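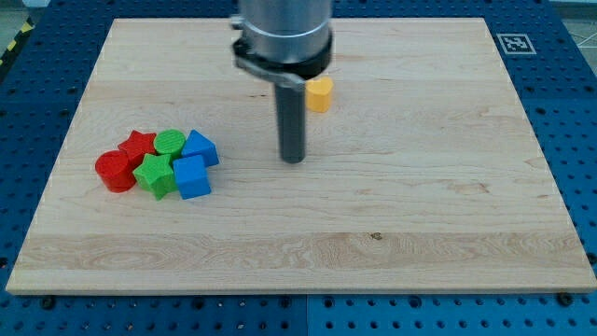
The arm over the maple-coloured board, yellow heart still on its own.

October 6, 2021

Spent most of the day on the equipment list for next year. Lindalva wants it by the end of the week so she can put it in with the rest of the lab's requests, and I had been putting it off.

Started with the single finger. It does fine for pushing the blocks about, and I don't want to replace it, but we have one and no spare. Brellel quoted me for 2 more with the collar to match. Delivery is 29 days, so if I order now they come in November. Put that down as the first line.

Then the blocks. Melquiades would like a bigger set, 50 pieces, same colours, more shapes. I said stars and hearts are plenty of trouble already. We left it in at the bottom of the list, where it can be crossed out without anyone minding. It is cheap anyway.

The big question is a second arm. Stakum will lease one or sell one. The lease looks better for the first year and worse after that, and neither price includes a table. I rang Sutherland about another perforated table like the blue one and they want roughly 500 for delivery alone, before the table itself. Asked whether we could collect. They are going to ring back.

Melquiades thinks we should skip the second arm and pay for more hours on this one. He may be right. It stands idle most evenings, and a second arm means a second set of everything — tags, clamps, boards, someone to look after it. I wrote it up both ways, with the Kila software licence as a separate line because it is charged per arm.

Lindalva read the draft at four and asked why there was nothing for repairs. Added a line for repairs. No idea what to put in it, so I need to dig out last year's invoices tomorrow.

Home by seven. Soup.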